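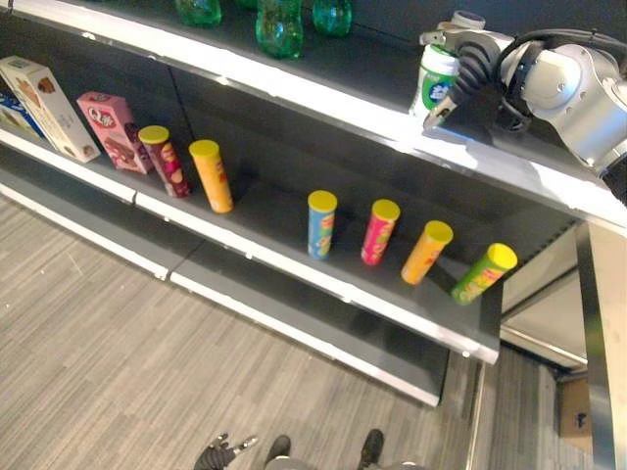 1/ Restock robot, October service thread. Posting as I go, excuse typos. Helcombe cell, the shelf one. Two arms to get through before Friday.

2/ Sleeves first. Black knit, they creep down toward the fingers over a shift and bunch up at the wrist. Pull back, check the cuff, look for fluff in the finger hinges. Drillura ships new cuffs in packs of 8, we go thru them faster than I'd like.

3/ Then finger joints. Power off, move each one by hand, feel for grit. One was stiff last month, cleaned the linkage and it's been ok so far

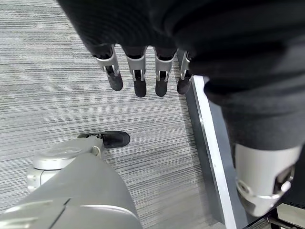 and while you're down there look at the carpet around the feet. Crumbs, bits of label, whatever. Vacuum before you calibrate, not after. I've done it in the wrong order twice.

4/ Grip force. Chip cans are the fussy ones, the wall dents way before the lid does. Old setting was 7 on the Jakab controller page. Yara Mansour wants it lower for cans, same for bottles. Two profiles then. Fine. 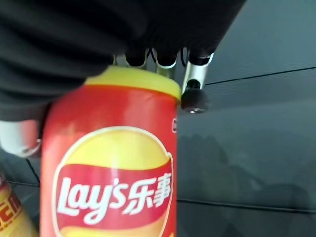 5/ Wrist camera. Wipe the lens, dry cloth only. Re-teach the yellow lids if you change the room lights, they glare like crazy.

6/ Cycle log. I clear it every 500 picks, counter said 1499 when I opened it so yes I missed a couple. Dont be me.

7/ Shelf position. Check the unit is square to the base before you blame the arm. Prilthorpe cell lost a whole afternoon to a shelf someone had nudged with a cart.

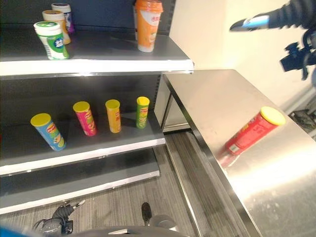

Red can on the steel counter, the rest on the shelf.

8/ Still to do: cable ties on the second arm, new cuff, save both grip profiles to the backup stick. Will add to this tomorow if anything weird shows up.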